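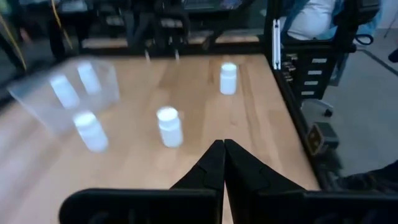 Kitchen & Workshop > Storage & Sorting > What I Picked Up at the Mitholm Open Day

Posted 03/11/2025
11 comments | 2 shares

I went to the Mitholm open day expecting to look at machines for an hour and go home with a free pen. I came home and reorganized three cupboards! If you keep a pantry, a craft bench or a shelf full of little containers in the garage, a robot bench turns out to be a terrific place to pick up ideas, so here are the ones I've been using ever since.

The demo I stayed longest at was the bottle packing one, run by Fabrice Guérin. White bottles on a wooden table, a clear plastic box, and an arm with a two-fingered gripper whose job is to get the bottles into the box. Fabrice answered every question I had (and I had plenty, sorry to the people behind me), and most of his answers work just as well for a person with two hands and a messy shelf.

Use a clear box

I used to love a pretty basket. I've gone over to clear plastic for anything small, and I'm never going back. You can tell what's in there from across the room, you don't lift lids to check, and you spot the gap when something needs restocking. Shoe box size suits spice jars and vitamin bottles. For paint and glue go one size up, or the tall ones end up lying on their sides and dripping.

Leave finger room

A gripper has to get a finger down each side of a bottle, and so do you. Fabrice told me the packing pattern is worked out with the fingers in mind, so the last bottle in has as much room as the first. At home I now leave a thumb's width at one end of every box. It feels wasteful for a day or so. Then you pull out the cumin without knocking over the paprika and you're sold.

Spread out before you pack

Don't work from a heap. Stand everything up on the table with space between, then pick one, place it, pick the next. I timed nothing, but my spice shelf went much quicker this way than with my old method of digging in the bag with one hand and holding the cupboard door with the other. Wipe each jar as you pick it up. You're holding it anyway.

Fill from the far side

Start with the corner farthest from you and work toward yourself, so your wrist isn't passing over bottles that are already standing. I knocked down a whole row of nail polish learning this one. The same goes for the fridge door and for the shelf under the sink.

Slow down for the last inch

I asked what the hardest part was and figured he'd say picking things up. He said letting go! Bring the bottle down until it touches, then open your fingers. If you drop it the last half inch it rocks, bumps its neighbor, and there goes your row. This is a great one to teach kids when they unload the groceries - mine now whisper "touch, then let go" at the egg carton.

Label the lid and the side

Identical bottles are wonderful for packing and awful for finding things. If you decant into matching containers, put a label on the side AND a small one on top, because in a box the top is all you see. Painter's tape and a laundry marker are fine. Write the date on the bottom while you're at it. Skip the fancy chalkboard stickers near the stove, they curl.

Give cords a home

Any bench with power on it grows cables. The fix in my garage was cheap: cup hooks along the back of the shelf, each cord looped loosely and hung by itself, with a twist tie on the long ones. Don't wind them tight around your elbow, it puts a twist in the wire that you'll fight forever.

Practice with the cheap stuff

Fabrice's advice on new setups was to run them on empties until you trust them, and I've borrowed that too. Before I filled my new spice box I packed it with the empty jars, closed the drawer, opened it, and found the tall ones caught on the frame. Much better to learn that before the turmeric goes in.

If there's an open day near you, go, and go early while the people at the benches still have their voices. Wear flat shoes and eat first, the line for sandwiches was long. Mitholm runs the next one in September and I'll be there with a list. I want to ask about stacking bowls, which in my house is a much bigger problem than bottles.

Read 3,027 times | 11 comments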